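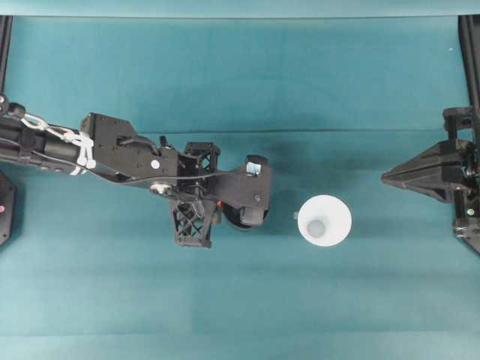
Chapter 7
Friction: The Force That Holds Everything Together

Try walking across a wet tile floor in your socks. Go on, picture it properly: the short, careful steps, the arms out a little, the knees slightly bent. Your body has worked out something that took scientists centuries to write down. To move forward, you have to push backward against the ground, and the ground has to push back. On a good footpath you never think about it. On wet tile you think about very little else!

Friction has an unfair reputation. We blame it for worn brake pads, squeaky hinges and blistered heels, and engineers spend a great deal of money on oils and bearings to get rid of it. Yet a world without it would be a very strange place to wake up in. Your doona would slither off the bed. Knots would fall open, nails would slide out of the walls, and the books on your shelf would drift to whichever end was a little lower. You couldn't hold a pencil to complain about any of this.

In this chapter we'll look at where friction comes from, how to measure it, and why it sometimes does the opposite of what you expect. It's one of my favourite parts of the course, and most of it can be tested at the kitchen table.

What you will learn

By the end of this chapter you should be able to:
describe the difference between static and kinetic friction
draw a force diagram for an object resting on a slope
calculate a coefficient of friction from your own measurements
explain why a wide tyre and a narrow tyre of the same rubber can grip a dry road almost equally well in our simple model, and where that model starts to fail

Words to watch for

Normal force, static friction, kinetic friction, coefficient, lubricant, angle of repose

7.1 A heavy crate and a stubborn floor

Wumpini Annan runs the storeroom at Nunby, a small pottery supplier, and every November a crate of clay arrives and has to be moved across a concrete floor. She leans on it gently and nothing happens. She leans harder and still nothing happens. Then she gives it a proper shove, the crate lurches forward, and all at once it feels easier to keep going than it was to start.

Anyone who has moved a fridge knows that lurch, and there is real physics inside it. While the crate is still, the floor pushes back with exactly as much force as Wumpini applies. If she pushes with 50 newtons, friction answers with 50 newtons. If she pushes with 100, it answers with 100. This matching force is called static friction, and it can grow only so far. Once her push goes past the limit, the crate slides and kinetic friction takes over. For most pairs of dry surfaces, kinetic friction is smaller than the largest static friction, and that's the lurch.

Students often assume that static friction has one fixed value. It doesn't! A crate that nobody is pushing on a level floor has no friction acting on it at all. Keep this in mind when you reach the practice problems, where it catches people every year.

7.2 What surfaces look like up close

Run a finger over a polished benchtop and it feels perfectly smooth. Under a strong enough microscope it is a mountain range. When two surfaces meet, they touch only at the tips of their highest peaks, so the true area of contact is far smaller than it looks. Press the surfaces together harder and the peaks squash, more of them meet, and the grip increases.

That simple idea explains a great deal. It tells us why friction depends on the normal force, the push of one surface against the other at right angles. It also explains why turning a brick from its broad face onto its narrow side makes so little difference to how hard it is to drag. The weight is the same, and the tiny patches doing the gripping add up to much the same area either way.

We write the relationship for sliding objects as

friction force = coefficient × normal force

The coefficient is just a number, with no units, and it belongs to a pair of materials. There is no such thing as the coefficient of rubber by itself. Rubber on dry bitumen is one case and rubber on ice is quite another.

Try it yourself: the tilting tray

You will need a baking tray, a ruler, a coin, a rubber eraser and a small block of wood.

Line up your three objects at one end of the tray and slowly raise that end. Record the height at which each one begins to slide. Repeat until your results settle down, then dust the tray with a little flour and start again. Before you do, write down a prediction for each object, and compare it with your partner's.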